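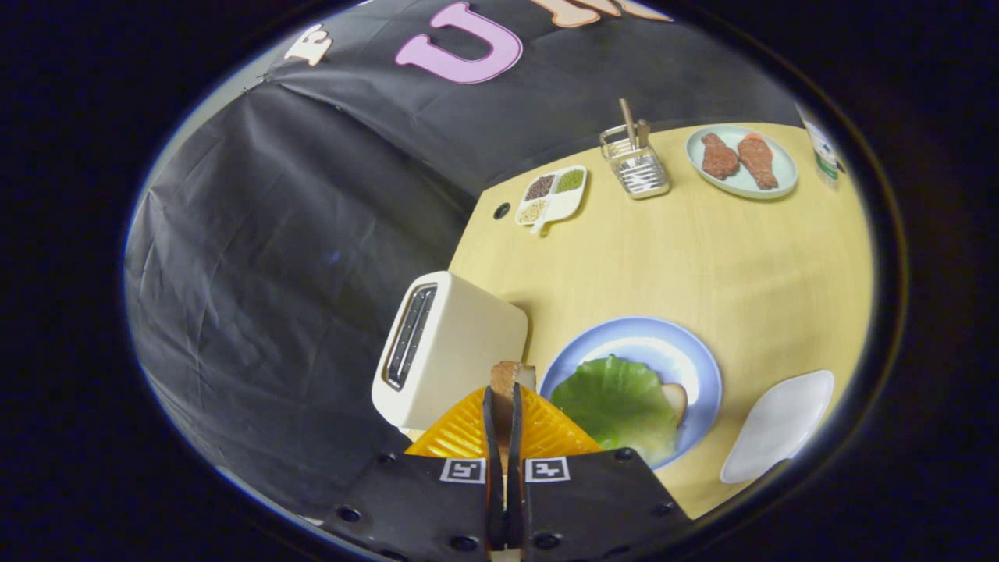
A slice of toast, with the toaster and a plate.

How to make a full inventory of a small library with a spreadsheet and one scanner

By Juraj Pešek, Plinivberg

This guide is for a person who is responsible for a small library and has never done a full inventory of it. I mean a school library, a library of a parish or a club, or a reading room inside a museum. If your collection is bigger than maybe ten thousand volumes, your catalog system has probably its own inventory module, and you should read its manual first.

I wrote these steps after I did the inventory of the Wijesinghe Reading Room in July. The catalog said we had 2337 items. The previous inventory was done on paper cards, and I could find only one half of it.

What you need

A laptop which can stay charged while you move between the shelves.
A barcode scanner with USB cable or with Bluetooth. The simple kind is enough. It must send the Enter key after each barcode.
A spreadsheet program. Any program is good if it knows the functions COUNTIF and VLOOKUP, or similar ones.
A cart, or a strong small table on wheels.
Paper slips in two colors. I used yellow and pink.
A pencil. Please do not use a pen near the books.

Step 1. Choose the time and stop the loans

The inventory is a comparison of two lists: what the catalog says and what is on the shelf. Both lists must be from the same moment, or as near as you can make it. So choose a week when few people borrow. In a school it will be the week after classes finish.

If you can't close, then close by sections. Put a rope or a chair before the section where you are working, and ask the readers to leave returned books in one box at the desk. Do not shelve anything from this box until its section is finished and saved.

Step 2. Export the list from the catalog

We use Primuvus, and there the export is under Reports, then Holdings, then Full list. In other systems the name will be different. You want one row for each physical item, not for each title. If you own three copies of the same novel, there must be three rows.

Ask for these columns:

Barcode
Call number
Author
Title
Location
Status (available, on loan, in repair, and so on)
Date of last loan

Save the file two times. Name the first one CATALOG_ORIGINAL and never open it again unless something goes wrong. The second one is CATALOG_WORK.

One warning about barcodes. When the spreadsheet opens the export, it can decide that the barcode is a number and remove the zeros at the beginning. Then nothing will match later. Import the file with the menu Data, Import (or From Text), and set the barcode column to Text. I did not do it the first time and I lost one morning.

Step 3. Put the shelves in order

Many guides say that you can scan the books in any order, and for the computer it is true. But if you read the shelves first, you will find a good part of the "missing" books before you begin, and you will not have to look for them twice.

Take one shelf at a time. Read the call numbers from left to right. When a book is in a wrong place, pull it out, and put it where it belongs if it is near. If it belongs to another room or another section, it goes on the cart. Empty the cart at the end of each bay.

Do not read longer than 40 minutes without a pause. After this time the eyes see the numbers but the head doesn't.

During the reading, put a yellow slip in each book which needs a new label, and a pink slip in each book which is damaged. Do not repair anything now. The slip should stick out at the top, so that you find it again from the distance.

Step 4. Prepare the scanning sheet

Open a new spreadsheet and make three columns: Barcode, Shelf, Note. Set the Barcode column to Text, the same as before.

In the Shelf column you will write a short code, for example A3 for bay A, third shelf from the top. Write the codes also on small pieces of paper and fix them on the bays. It looks like too much work for a small room, but later, when you ask where you scanned a certain book, the code will bring you to it in a few seconds.

Test the scanner with ten books. Look at the screen after every one. Check that the cursor goes down one row, that the zeros are there, and that the scanner reads the right barcode. Older books of ours have also the barcode of the publisher on the back cover, and the scanner likes it more than ours. We covered these with a finger during scanning. It is not elegant, but it functions.

Step 5. Scan

It is possible alone, but two people are much faster. One person takes the books out a little and scans, the second one watches the screen and writes the shelf codes and notes. I worked with Malsha Navaratnam, and we changed the places after each bay. With this method we did almost 1000 books in the first day, and less on the second day, when we came to the thin picture books.

Some rules that we made for ourselves:

Scan from left to right and from top to bottom, always.
Save the file after each shelf.
If a book has no barcode, write NOBC in the Barcode column and the title in the Note.
If you are interrupted, turn the last scanned book with its spine up before you go away.
At the end of the day make a copy of the file on a second device.

If you scan one book two times by accident, do not stop to correct it. The duplicates are easy to remove in the next step.

Step 6. Compare the two lists

First remove the duplicates from the scanning sheet (Data, Remove duplicates, only the Barcode column). Be careful here! If you have many rows with NOBC, the program will leave you only one of them. Move these rows to a separate sheet before you start.

Now open CATALOG_WORK and copy the scanned list to a second sheet with the name Scanned. In the first empty column of the catalog sheet write this formula, where A2 is the cell with the barcode:

=COUNTIF(Scanned!A:A,A2)

Copy it down to the last row. A one means that the book was found. A zero means that it was not. In our program long barcodes of more than 15 digits were compared wrongly, as if they were the same. Ours have only eight digits now, but if yours are long, use MATCH with zero as the third argument:

=ISNUMBER(MATCH(A2,Scanned!A:A,0))

Then do the same in the other direction. On the sheet Scanned, check every barcode against the catalog. The books with zero here are on your shelf but the catalog doesn't know them. Usually they were withdrawn at some time and then returned quietly to the shelf, or somebody typed the barcode with a mistake when the record was made.

Step 7. Clean the list of missing books

Filter the zeros, and take away all items with status On loan or In repair. What remains is the real list of missing books. Ours had 143 rows.

Sort it by call number, print it, and go with it to the shelves. Look in this order:

On the correct place, also behind the row and under the lowest shelf.
On the shelf directly above and below.
In the places where the number would be if two digits were changed. A book with 598 can be on 589.
In the oversize section, the display, and the desk drawers.
In the teachers' room, if you are in a school.

Mark the found books with the date of finding. Do this search two times, with some weeks between them, and if possible let a different person do the second search. Malsha found seven books on shelves which I had already checked.

Step 8. Correct the catalog

Change the status of the books that you did not find to Missing. Do not delete the records yet. We keep them one year, and hide them from the public search. In Primuvus this is a checkbox on the item record with the name Suppress, and it can be done also for a whole batch if you upload the list of barcodes.

For the books without a record, decide first if you want to keep them. If a book is old, damaged and not borrowed, it does not need a new record.

At last take the books with the yellow slips and print the labels. We buy the Dutau sheets with the matte surface, but any label made for book spines is good. Press the label with a bone folder or with the back of a spoon, and leave the book closed overnight.

What to write down

Make one page with the dates, the names of people who worked, the number of items in the catalog, the number scanned, the number missing before and after the search, and the place where the files are saved. Put one copy in the folder of the library and one copy to your director. Write also which sections took the longest time. In our case it was the picture books and the maps, and next time I will start with them on a Saturday morning, when the room is closed.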